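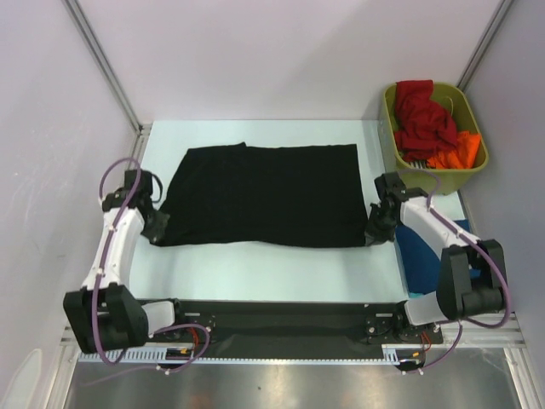

Black cloth, laid flat. The top edge still has its small bump in the middle.

412 views · 19 comments · 34 shares

Folding the Dark Pile

I have put together this small gallery after many requests from readers of my laundry pages. The subject is dark clothes, and mostly the black T-shirt, which I find the most difficult thing in the whole cupboard. On a white shirt you see every crease and you can correct it. On a black one the creases hide until you wear it outside in the daylight, and then it is too late.

My name is Indira Mudaliar and I have been writing about washing, drying and folding for nearly 19 years, first for my neighbours and later for anybody who wanted to read. English is my third language, so please forgive me if I sometimes call a hem a border. My friend Sreekumar Sundaram reads everything before it goes up, and he corrects the worst mistakes.

The black garment at the top lies across a pale blue surface, and it is held at both ends. I like this background very much for dark cloth. On a dark table the edge of the fabric disappears and you cannot tell if your rectangle is straight. On pale blue you notice at once that the lower edge is wavy and that there are wrinkles to be taken care of. At home I use an old light bedsheet over the dining table, and it does the same work.

About the two ends. When you hold a folded shirt at the left and at the right, the cloth wants to hang down in the middle. Let it rest on the table and pull gently outwards, only until the lower edge lies quiet. If you pull too strongly, thin cotton becomes longer on one side, and after some months the shirt is twisted at the seams. I have ruined 3 good shirts in this way and I was sorry for each of them.

The bump at the top edge is a common thing. With my own shirts it is most often the collar, which is thicker than the rest and does not want to lie flat. I put my palm on it and wait a little. Some people press it with the iron, but on black cotton the iron can leave a shine, so I turn the shirt inside out first, or I lay a thin towel between.

For the wavy lower edge I begin in the middle and smooth with the side of the hand, first to the left and then to the right. If you begin at one end, all the waves travel together to the other end and you have one big wrinkle instead of many small ones.

A rough rectangle is enough for the first fold. My mother wanted every corner to be perfect before she continued, and her pile took the whole afternoon. I make the rectangle rough, fold it once more, and correct only the side which will be seen in the drawer.

A few readers wrote to me about storage. I keep the black shirts standing in a row, in a low drawer from Stuvemari which I bought second-hand in April. The fold goes upwards and the open edges go down. Before that I had them in a tall pile, and the ones at the bottom were never worn — I had forgotten that I owned them. Mrs Iyer from the second floor rolls hers, and her drawer looks very nice, but I find that rolled collars stay bent.

For washing I use the Asen liquid for dark colours, cold water, and the shirts inside out. They dry in the shade. When they are still a little bit damp I shake each one twice, holding it at the shoulders, and then half of the folding work is already done.

I will add linen trousers to this gallery when the weather becomes warmer. If you have a question about a special fabric, leave it in the comments and please write what is printed on the label.

19 comments · Share this gallery (34)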